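About Jollgate Textile Care

Jollgate Textile Care cleans, repairs and stores household textiles for private customers and for small accommodation businesses in Trutusbridge and the surrounding district. The company was registered on 2/7/18 and trades from a single site, the former Ansah cold store on the east side of town. Cleaning, mending, drying and storage are all done at that address. Nothing is sent out to other laundries.

What we handle

Most of our work is bedding: quilts, bedspreads, doonas, blankets, mattress protectors and pillows. The remainder is curtains, loose covers, table linen and plain cloth by the piece. We do not clean carpet, leather, fur, wedding dresses or anything with a heated element sewn into it. Customers with those items are referred to the relevant trade.

The workload is mixed on purpose. Sheets and pillowcases are predictable and can be processed in bulk. A quilted item is a layered construction in which the face, filling and backing may each shrink at a different rate, and the stitching has to tolerate the difference. Printed quilted bedspreads are the most common item in this class. Strong reds and greens on a white ground are tested for colour bleed before any water goes near the whole piece, and tufted surfaces are dried without a hot finish so that the pile is not flattened.

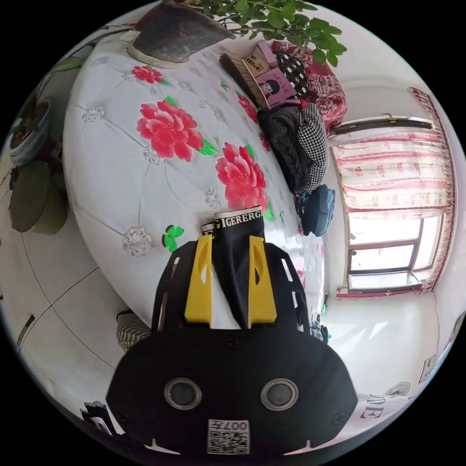

How the company began

Lamisi Sowah started the business after a number of years in quality control for a fabric finishing works, where her job was to establish why batches had failed. Much of that work concerned residual detergent and uneven drying, and the same two faults account for a large share of the damaged bedding we see now. She leased one half of the cold store, fitted floor drains and a softening plant, and took in work from three guest houses. The second half of the building was added the following April.

The cold store was selected for its insulation. Walls designed to hold a low temperature hold a steady one equally well, and relative humidity in the storage rooms can be kept within a narrow band at modest cost. The floor was already sealed and graded. The disadvantages were a low ceiling in the old loading bay, which limits the length of curtain that can be hung there, and a power supply that had to be upgraded before the second dryer could be run.

The name comes from Jollgate Lane, where the first trade counter stood. The counter has since moved into the main building and the lane entrance is used for deliveries only.

The people responsible

Lamisi Sowah is the managing director and signs off all treatment plans for items accepted at customer's risk. She also handles complaints.

Alistair Kinnear is the technical manager. He is responsible for the wash programs, water chemistry, machine maintenance and staff training. He joined from a hospital linen service and wrote most of the written procedures now in use, including the drying tables. Questions about a particular fibre or finish should be addressed to him through the counter.

Cleaning staff are trained on all stations and rotate between intake, wash, drying and inspection. Mending staff do not rotate. Their bench is in the north room, where the daylight is more even.

How work moves through the building

Every item is given a sewn or pinned fabric tag at the counter. The tag number is entered in Rutano, our job register, together with the dimensions, the care label if there is one, and any existing faults. Rutano was written for us by a local contractor and does three things: it records where an item is, it shows which program was applied, and it prevents an item being released until inspection has been logged. It is not connected to any outside service and customer details are held on site.

Intake inspection is done on a flat table under neutral light. Staff check seams, binding, fastenings and the condition of the filling. Open seams are closed before washing. A quilt with a broken seam can lose or shift its filling in the first few minutes of a wash and cannot be corrected afterwards without unpicking a channel.

Colour testing follows. A damp white swatch is pressed against each colour in an inconspicuous place, left for the set time and compared with a grey scale. Anything below our pass mark is treated by hand or returned uncleaned with a written note. There is no charge for a returned item other than the test fee shown on the price list.

Washing is carried out in front-loading machines with programmable fill levels. The heaviest bedspreads are washed singly. Detergent is dosed by weight of dry textile and hardness of the supply. Rinse water is tested at the end of each cycle and the rinse is repeated if the reading is outside limits. We do not use optical brightener on any program and we do not use fabric softener on towelling.

Drying is in two stages. Items are tumbled at low heat to a set moisture level, then moved to racks in the conditioned room. Filled items remain on the racks until two weighings, taken apart, agree. This adds time. Customers who need a quilt back the same day should ask at the counter whether it can be done, and for thick fillings the answer will be no.

Final inspection repeats the intake checks against the intake record. Items are then folded on wide radius folds, with the crease lines moved at each return so that repeat customers do not get wear along the same line.

Dark and plain cloth

Black and navy cloth is processed on separate days from everything else and has its own lint screens. Lint from white towelling is the usual cause of complaint on dark fabric, and separation is a more reliable control than brushing afterwards. Plain cloth is also checked for shade against an unwashed offcut where the customer can supply one. We ask for a hand-sized piece.

Length is measured before and after the wash with the cloth held up and again with it laid flat, as a loosely woven piece can read differently in the two positions. Both figures are written on the job sheet. 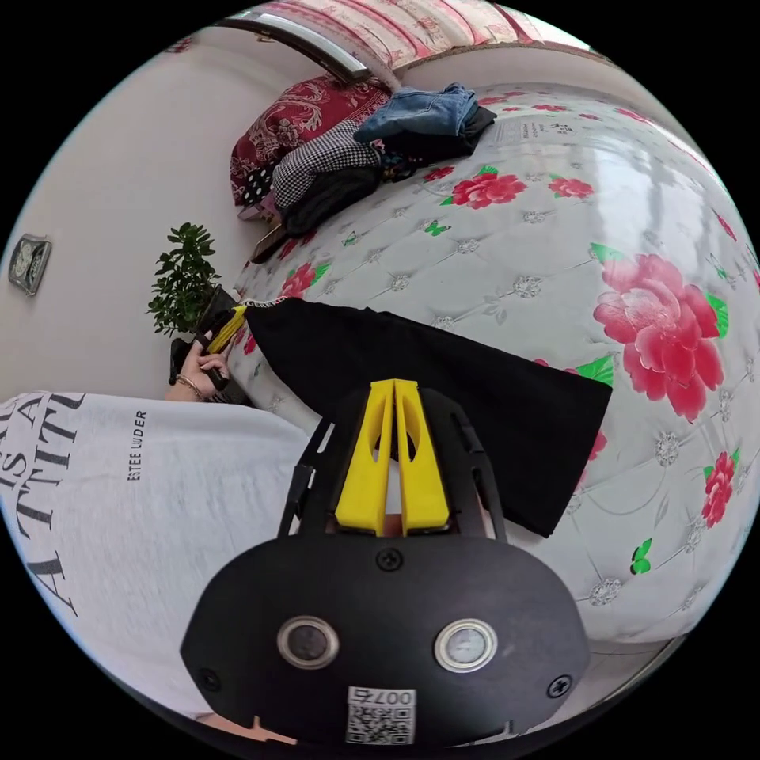 Black cloth held out by one end.

Repairs

Mending is offered as a separate service and can be ordered without cleaning, provided the item is clean when it arrives. Standard repairs are rebinding, seam closure, patching, replacement of zips and ties, and restitching of quilting lines. Thread is matched by fibre first and colour second. Polyester thread in an old cotton quilt will outlast the fabric around it and can cut through the holes, so cotton is used for cotton.

We do not undertake conservation of historic textiles. Pieces with heritage value need a qualified conservator, and a wet process of any kind may be the wrong one.

Storage

The storage rooms contain 73 numbered bays. Each bay takes the bedding of one average household laid flat or on rollers. Items are stored in washed cotton wrapping inside ventilated boxes. Vacuum bags are not used. Compression over a full season damages down and wool filling, and synthetic wadding does not fully recover either.

Bays are let by the half year. Everything placed in storage must be cleaned by us first, without exception, as a single infested blanket puts the whole room at risk. Moth traps are read and logged weekly.

Accommodation customers

Guest houses, motels and holiday lets are served on a contract with fixed collection times. Contracts cover an area within 50 kilometres of Trutusbridge. In the last full financial year we processed 2,137 filled items for contract customers, counted by tag and excluding sheets and towels. Rejected and rewashed items are reported to each customer with the reason stated.

Contract customers may ask for a textile schedule, which sets out the expected service life of each article, the wash program assigned to it and the point at which replacement is advised. The schedule is prepared by Alistair Kinnear and revised when stock changes. Managers ordering new bedspreads are encouraged to send a sample first. A wash test before purchase costs little compared with replacing a full set that has puckered.

Water and waste

Final rinse water is filtered and held for use as first wash water on the next load. Lint is collected in screens at each outlet and disposed of as dry waste. Unclaimed textiles are kept for the period stated in our terms, after which sound pieces are given to the district shelter and unsound pieces are cut up for wipers.

Our guarantee and its limits

If an item has been returned with a mark that was present at intake and was not noted as permanent, we will treat it again at no charge. If we have caused damage, we will repair it or pay its assessed current value. Claims should be made within 2 weeks of collection, with the fabric tag still attached. Existing sun damage, perished elastic and unlabelled fillings are outside the guarantee, and customers are told so at the counter before work is accepted.

Visiting us

The counter is reached from the car park on the east side of the Ansah building. Large items can be unloaded under the awning. Please bring bedding dry and in a bag that can be washed or thrown away. Customers who would like to see the drying and storage rooms may arrange a time with the counter staff. Closed shoes are required past the yellow line.

Terms of service and the current price list are available at the counter or by post on request.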